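How to Refresh a Tired Wooden Table Top With Oil

Posted March 23, 2023

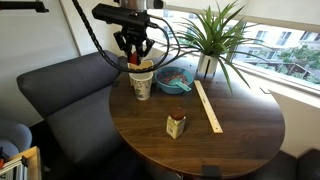

A round table with a dark walnut-brown top and plenty of grain showing.

I grew up in a house where every table had a tablecloth on it, and I was grown and married before I found out what was under my mother's. It was a beautiful piece of oak that hadn't seen daylight since the wedding! So I have strong feelings about letting wood be seen, and even stronger feelings about how easy it is to keep it looking nice once you get into the habit.

I've oiled a lot of tables by now, my own and other people's (word gets out, and then your sister-in-law shows up with one in the back of her car). What follows is the way I do it. It takes a weekend, mostly waiting.

First, find out what finish you have

Please don't skip this part. Oil only helps if it can get into the wood, and if your table has a coat of varnish or polyurethane on it, the oil will sit on top and stay sticky until you give up and wipe it all off with mineral spirits. Ask me how I know.

Put a few drops of water on a spot you don't care much about and go have a cup of coffee. If the water soaks in and leaves a darker mark, the wood is bare or has an old oil finish that's worn down, and you're in business. If the drops are still sitting there like beads, you probably have a film finish. In that case you can clean it and wax it, or you can strip it all the way down, but that's a bigger job and I'd want a whole separate page for it.

Also peek at the edge and underneath. A grain pattern that stops dead at the edge, or a thin layer you can see from the side, usually means veneer. Veneer can be oiled too, but go very easy with the sandpaper.

What you'll need

Dish soap and warm water
Two sponges, one of them just for rinsing
Sandpaper, 180 and 240 grit
A tack cloth, or an old T-shirt barely dampened
Danish oil or pure tung oil
A stack of lint-free cotton rags
Gloves
A metal can with a lid, filled with water (for the rags, more on that below)

Cleaning

Take everything off the table and wash the top with a little soap in warm water. Wring the sponge out well. You want it damp, never dripping, and you want to keep moving so that no puddle sits on the wood. Rinse with the second sponge and dry with a towel right away, then leave it overnight. I know it looks dry after an hour. Leave it overnight anyway.

If there's a greasy spot that won't budge (everybody has one where the butter dish lives), rub it with a rag and a bit of mineral spirits, with the window open.

Sanding

Start with the 180 and go with the grain, long even strokes, the whole length of the top. On a round table this feels a little strange, as your arms want to follow the edge and go in circles. Don't let them! The boards still run one way, so pick one side to stand on and work straight across.

Rings from glasses are where people get carried away. It's so tempting to bear down on that one spot, and then you have a shallow dish in the table that catches the light forever. Sand a wider area lightly and check it often. White rings tend to come out quickly. Black ones go deep, and I've made my peace with a few of them.

Follow with the 240, same direction, then wipe off every bit of dust. Run your bare hand over it when you're done. Your palm will find rough places your eyes missed.

Oiling

Put your gloves on, shake the can, and pour a small puddle in the middle. Spread it with a folded rag until the entire top looks evenly shiny. This is my favorite moment in the whole process, when the color comes up all at once and the table looks ten years younger.

Let it soak for 20 minutes. Dull patches may show up where the wood drank it faster, so dab more on those. Then take a clean rag and wipe off everything that hasn't gone in, and I do mean everything. My neighbor Kátia Barros left hers on overnight thinking more would be better, and we spent the next Saturday together scrubbing off something a lot like fly paper.

Let it dry for a full day and do it again. I like 3 coats on a table that gets used for meals. Between the second and the last I go over it very lightly with a worn-out piece of the 240.

About those rags

Oily rags can heat up by themselves as they dry and catch fire, especially wadded up in a trash can. Drop them in the metal can of water, put the lid on, and check how your town wants them thrown away. Do this before you admire your work.

Keeping it nice

Wait several days before you put anything heavy on the table, and a couple of weeks before you let anyone near it with a wet glass. After that, wipe spills as they happen and use coasters when you remember to. Skip the spray polishes, which can leave a residue that gets in the way of the next coat.

I give ours a single fresh coat every December, before the family comes, and it takes me less than an hour of real work. If yours sits by a sunny window, turn it a little now and then so it fades evenly.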